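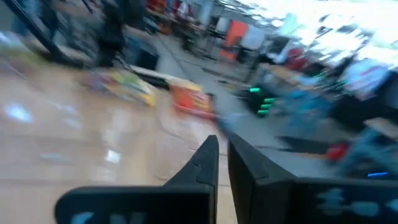 Ticket: Leva front loader stalling at 538 degrees, controller gives up

Opened by: Triin Paulauskas, Pindwood
Status: closed (see the end, there's one bit I'm still not sure about)

Hi all, sorry in advance, this one got long. I've kept adding to the same ticket so it's all in one place for whoever has the kiln next.

What it's doing

The Leva gets to 538 on a bisque and then just sits there. The Sekia controller waits a while, decides it isn't following the programme, beeps like a lorry reversing and shuts the whole lot off. I came in on Friday morning expecting warm pots and found the display blinking and everything still raw (well, half raw, they'd got past the stage where you can slake them down, so that's a nice box of nothing).

Programme is the one we always use for the school groups' work. Slow up to 120, hold, then 185 an hour to 600, then faster to the top. Nothing changed in it that I know of. I did check every segment against the sheet taped inside the cupboard door and they match.

The load was pretty full, mostly mugs and pinch pots, plus Anisa's big planter on the bottom shelf.

First go

Turned everything off at the isolator, waited, turned it back on. I know, but you have to start somewhere! Set the same programme going with an empty kiln and it sailed past 538 without so much as a wobble. I let it reach 700 and stopped it. Got very pleased with myself and wrote "fixed" on the board.

Second go

Not fixed. Loaded it up again with the rest of the bisque and it stalled in almost the same place. Rubbed out "fixed".

Reply from Baltasar Durán

If it climbs fine empty and gives up when it's full, you've probably lost some of your heat. Empty kilns need very little to get up to temperature. Can you see whether every element is glowing? Do it with the door shut, through the spyhole, with the proper glasses on please. And which clay are you using?

Me again

Clay is the Ngui smooth white, same as all year. I don't think it's that.

Looked through the spyhole this evening. It's a small hole and I'm no expert, but the back and the right-hand side were a good strong orange and I couldn't see much of anything going on at the left. Could be the angle. I had to stand on one leg because of the glaze buckets, so don't take it as gospel.

Is it worth me swapping the thermocouple while I'm at it? We've got a spare in the drawer and it looks easy.

Reply from Baltasar

Leave the thermocouple alone for now. If it were reading wrong you'd see odd jumps, or a kiln that overfires, and you haven't mentioned either. One thing at a time or you'll never know which one did it. Don't take the side panel off with the supply live. Get Heriberto to do the electrical part, he's the one with the ticket for it.

Me, slightly told off

Fair enough! Thermocouple is staying where it is.

Things I checked while waiting for Heriberto:

Door switch. Opened and shut it with the controller on (kiln cold) and the little door symbol comes and goes as it should.

Door seal. Closed it on a strip of paper at several points round the edge. It gripped everywhere except bottom left, where it slid out easily. Hmm. Noted, but a bit of a draught there wouldn't stop it dead at 538.

Vent bung. Was out for the early part of the firing and I put it in late, so a bit of heat was going up the flue for longer than it should. My fault. I don't think it explains this either, as Yoga has forgotten it altogether before now and still got to temperature.

Firing book. This was the useful one. I sat down with a cup of tea and went back through the last 12 firings, and the time from start to finish had been creeping up since March. We'd all been writing it down and none of us had looked at the page above. The last 6 are noticeably slower than the ones before.

Heriberto's visit

Heriberto Restrepo came over after lunch and isolated the kiln at the wall, locked it off, and tested it was dead before he touched anything. Then the side panel came off, then a fair amount of tutting.

He measured across each element circuit. Right-hand and back were fine and close to each other. Left-hand circuit was open, so no current getting through it at all. I thought that meant a broken element, and I was already pricing one up in my head, but he followed the wire back to the connector where the element tail comes through the brick and it was burnt. Brown and crumbly, and the wire came away when he gave it a little tug.

So the element itself is probably all right. He cut back to clean metal, fitted a new high-temperature connector and did the others on that side too, as they didn't look marvellous. Measured again and all three circuits were in line with each other. Panel back on, earth checked, job done in less time than it took me to find the biscuits.

Test firing

Put the same load back in, including Anisa Tjoa's planter (she'd been very patient). Same programme, 185 an hour, no changes. I went and had a look as it got near 538 and it went straight through. Finished well inside the time we used to get before March and the cones at top and bottom both went down nicely. Left-hand side glowing like the others, and I had both feet on the floor this time.

Question from Yoga Pattinasarany

Can we put the half-fired stuff back through, or is it scrap? I've got a whole shelf of tiles from the second one.

Answer from me

Yes, put it back through as a normal bisque. I did that with the mugs in the test load and they came out fine. Give the tiles a bit of space and check for hairline cracks first, I lost a couple of pinch pots that way.

Still to do

Door seal, bottom left. I've asked Leva for a price on a new length of rope and haven't heard back.

Check the connectors with the panel off when the elements are next changed. Heriberto says tighten them cold and never go near them with the supply on.

Write the total time in red in the book if it's longer than the last one. The pen is on a string now.

Closing this, and I'll open a separate one for the seal when the price comes through.

Triin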